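3.2 Where the household keeps its steam

It took us a good while to settle on a way of talking about kitchens that the families in Lurero would recognize as their own, and we are still not entirely happy with it. In our first round of visits, in March, we asked people to show us "the kitchen," and many of them led us very kindly to a room where no cooking was done at all. The stove, they explained, was in one place and the steaming was in another, and it had been that way in their mothers' homes too. We went back and rewrote the visit sheet after that (the older sheet is kept in the Plisby archive, for anyone curious).

Of the 75 households that stayed with us to the end, almost 50 steamed at least one meal a week away from the main stove. Families in Zemum were more likely to give the steamer a spot of its own, and they tended to speak of it fondly -- as one might speak of an old armchair.
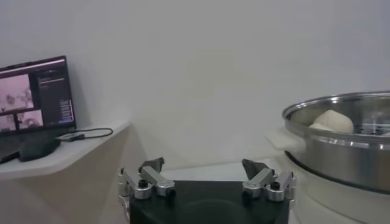 Figure 8. Steamer pot and laptop in a white room.

The sharing of space between cooking and desk work deserves a word of its own. Earlier writing on the Vasiliu district treats the two as rivals, with paperwork slowly pushing the pots out of the house. Our interviews point to a gentler arrangement. People told us they liked to answer letters or do the accounts while the dumplings cooked, and several said they would miss the company of the pot if it were moved. We return to this in Section 4, where we look at the hours of the day.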